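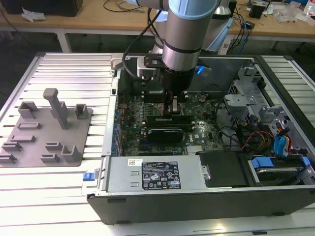

The memory station at the Drirkberg student workshop, with the Dell tower on the slotted table.

Visit to the Drirkberg workshop
Posted Tuesday, September 1, 2020

Our club has been talking about an automation project for a long time, so when the technical college at Drirkberg offered to let other student groups see what its second-year class was doing, we put our names down. We had the afternoon slot. The group size was held to 8 and we wore masks the whole time.

The workshop is on the ground floor of the old print building, behind the bike racks. Use the side door, as the main entrance is locked in summer. We signed in, got a short safety talk, and were shown the yellow line on the floor that visitors stay behind while an arm is powered. There are two work areas. The first is for welding and we did not see it. The second belongs to the robotics class, and we spent the next two hours there.

The project is called Futel. The goal is to take apart old desktop computers with a robot arm and sort the parts that can be used again. The college replaces its office machines in batches and used to send all of them to a recycler. A local repair shop, Chiang, now takes tested memory and hard drives from the class and puts them into rebuilt computers for families in the area. The class has a store room with 200 towers waiting, most of them from the same model line. That helps a great deal, because every new case layout means new positions to teach.

Students work in teams, and each team has one part to deal with. One has the memory, one has the drives, and one has the power supply. The team we watched had the memory. Their tower was lying on its side with the panel off, and the arm comes down into it from above with a black gripper. The two modules sit next to each other in the middle of the green motherboard. One of them has a black heat spreader and the other does not, so the fingers do not meet the same thickness on both. The team said this had cost them most of February.

Before a run, a student checks that the case is square to the rails of the table. The table top is slotted aluminum, and it is easy to line things up on it by eye. Then the program is started from a laptop and another student stands by the stop button. They run at low speed when there are guests. A full attempt at both modules takes a little over a minute at that speed.

We saw 15 attempts. The team keeps a paper log with a line for each one, and they filled it in while we watched. Most attempts went the way they were supposed to. On three of them a module came up at one end and stayed in the slot at the other, and the program was stopped. When that happens they press the module back in by hand, close the latches, and go again. There is no attempt yet to have the arm recover by itself. A student told us that this was the plan for next term, if the drive team did not need the arm more.

The cables are the other problem. The right side of the case is full of them, with red, orange and yellow power wires and the blue SATA cables all bunched together under the drive cage. A cable does not stay where it was in the last computer, so a fixed program is of little use there. The drive team opens the bay by hand for now and lets the arm do only the lifting. The blue plastic rails on the drive give it something to hold, they said.

To the left of the tower is a gray plastic plate with holders and slotted blocks on it. The students call this plate the Prurkska, after the street where the college has its other building, and it has gone through several versions. We asked for the file and were told it would be shared once the class has settled on a final layout.

After the demonstration there was time for questions. These are the answers I wrote down.

The course runs for a full year and counts as one subject. No programming background is required to get in, but most students have some. The first weeks are spent on safety and on moving the arm by hand control before any computer is opened.

Parts are tested at a separate bench after removal. Memory is run through a test program overnight. Anything that fails goes to the recycler with the empty cases.

The budget for the current year, not counting the arm, was 500 dollars. Nearly all of it went to plastic for printing, spare gripper fingers and a replacement for a cable that got pinched.

Static was a worry at the start. The people working at the table wear a wrist strap when they reach into a case, and there is a mat for the parts at the test bench.

The class does not remove the processor. They tried it on a few boards and bent pins, and the repair shop did not want the processors anyway.

We also asked what a smaller club could do without an arm of this size. The advice was to start with one computer model, take ten of them apart by hand, and write down each motion before buying anything. They also said to spend more on holding the work still than on the gripper. Our own first list had it the other way round.

For anyone planning to go, the next visiting afternoon will be announced on the college notice page. You need closed shoes and long hair has to be tied back. Bags go in the lockers by the side door, which take a coin. Photos are allowed as long as you ask before taking one with students in it. The bus stops across the road and the last one back to town leaves shortly after the workshop closes, so keep an eye on the time. We missed it and walked.

Our notes from the visit are in the club folder, along with a copy of the log sheet that the memory team let us take home. The next club meeting will go over the sheet and decide which computer model to collect.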